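The Case for the Shared Table

Selthorpe, February 2024

Much of the public discussion of shared workrooms concerns money: who pays the rent, how many members a room can support, whether the heating is left on overnight. These are proper questions. Far less attention is given to the furniture, and in particular to the table, on which the usefulness of such a room very largely depends.

It is the view of the Curthorpe Rooms Association that every shared room should have one plain table held in common, and that its surface should belong to no single member. Since the Association adopted this rule in May, we have heard it called fussy. We do not agree. A table without a rule becomes a shelf within weeks, and members who need to sit down and work are left to clear other people's belongings before they can begin.

The rule does not require a bare surface. A basket is permitted, and indeed encouraged, provided that it has compartments and remains on the table. Small articles find their way into it and are found again. A bottle of water is a reasonable thing to have within reach. Larger belongings, bags and boxes especially, may go underneath - a part of the room that is too often forgotten when members ask for more storage. 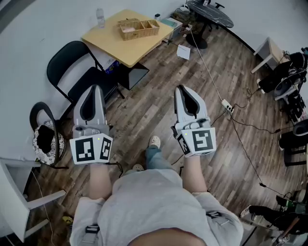
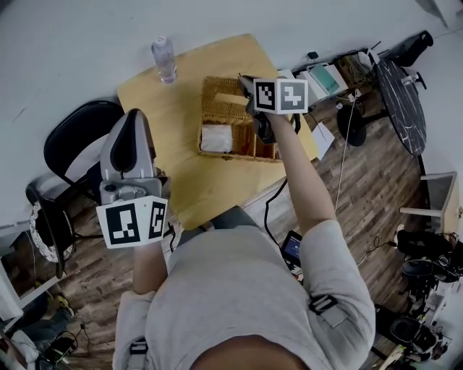
A pale wooden top, a wicker basket and a bottle of water.

Osvaldo Teixeira wrote to us from Barros to object that a basket only postpones the matter, and that his own members at the Pusari building had filled theirs with dead pens and single gloves before the first month was out. He would prefer a drawer, emptied on a fixed date, and nothing on the table at all.

We take the point about emptying. A drawer, however, hides what is in it, and members are slow to clear what they cannot see. The Association set aside 200 pounds last year for furnishings in each room, and we would sooner see it spent on a sound table and two good baskets than on cabinets.

Chairs are another matter. They need not match, and a cushion brought from home does no harm. Members wishing to comment on the rule may write to the Selthorpe office, marking their letters "Tables".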